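How to dry out a wet book (without wrecking it)

Updated May 2026

Wrote this up after the flat above ours in Stirach flooded through the ceiling and took out most of a bookcase. Then did it all again for my sister when her cellar went. So this is what I do now. Quick version first, longer bit after.

Quick version

Stop. Don't open it yet.
Blot the outside.
Stand it up if it's damp, lay it flat if it's soaking.
Kitchen roll in between the pages, change it often.
Fan on, heating off.
Press it when it's nearly dry.

Longer bit

What you need

Plain white kitchen roll. Not the patterned stuff, the ink can come off on the page and then you have blue ducks on chapter four.
A fan. Any fan.
Clean tea towels, old ones.
Baking paper.
Two flat boards and something heavy.
Freezer bags if you've got more than a few books to do.

Step 1: sort them

How wet are they? Pick one up and give it a gentle squeeze. If water runs out it's soaking. If it feels cold and heavy but nothing drips, it's damp. If only the edges are wavy you've got off lightly, skip to pressing.

Glossy pages are the urgent ones. Art books, cookbooks, school yearbooks. Once shiny paper starts to dry it sticks to itself and that's it, you've got a brick. Do those first or get them in the freezer straight away.

Step 2: freeze what you can't get to

Sounds mad, works. Freezing doesn't dry the book but it stops the mould starting and buys you time. Wrap each one in baking paper, then a freezer bag, spine down. I had 86 to get through after the ceiling and no way was I doing that in a weekend. Some of them stayed in the freezer untill October and came out no worse.

Take them out a few at a time. Let them thaw in the bag, then carry on as below.

Step 3: soaking ones

Lay flat on a tea towel. Do not try to open a soaking book, the paper tears like wet bread. Swap the towel when it's wet through. After a few hours you should be able to lift the cover. Put kitchen roll inside the front and back covers, then a sheet every 20 pages or so as it lets you. Don't stuff it. Too much padding and the spine splits — ask me about my Dernmont walking guide.

Change the sheets every couple of hours on day one. Boring but it's the bit that matters most.

Step 4: damp ones

Time for standing up. Hardbacks do this well, paperbacks less so, they slump. Open the covers a little way so it holds itself up and let the pages fan out a bit. Fan across the room, not pointed right at it or the pages flap and crease. Flip it top to bottom each time you walk past so the water doesn't all settle in one end.

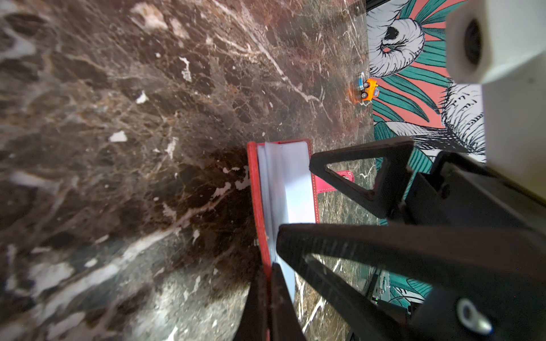 Where you stand them matters more than I thought. Wood marks, carpet holds the wet, and a painted shelf can stick to the cloth. Stone or tile is best, wipes clean after. Something like the polished marble under that red book is ideal, though keep an eye on red covers in general. Red dye runs worse than any other colour I've had, and pale stone can stain. Put baking paper under anything with a coloured cloth cover and change it when you see pink.

No hairdryer. No oven. No radiator. Fast heat warps the boards and cooks the glue. I know it's tempting.

Step 5: pressing

Wait until the pages feel dry but still a touch cool against your cheek. Close the book, square it up, baking paper either side, board on top and bottom. Weight on. I use a sack of rice and the big dictionary. Leave it 3 days minimum, a week is better. Anything over 200 pages gets the full week from me.

It won't be perfect. Expect it to end up a bit thicker than it was, with a ripple along the edge. Fine for reading.

If it smells

Big lidded box, book standing inside, open tub of bicarb next to it, not touching. Lid on. Check after 6 days, give it longer if it's still whiffy. Cat litter works too (unused, obviously).

If it's mouldy

Mask on, take it outside. Let it dry fully first, then brush the mould off with a soft paintbrush, away from your face. Wiping it while wet just smears it in. Keep it away from your other books for a few weeks and check it again.

When to stop

If it's valuable or the only copy of somthing — family bible, letters, wedding album — freeze it and ring a proper conservator. If it's a two quid thriller, buy another one.

Next up when I get time: photos stuck to glass.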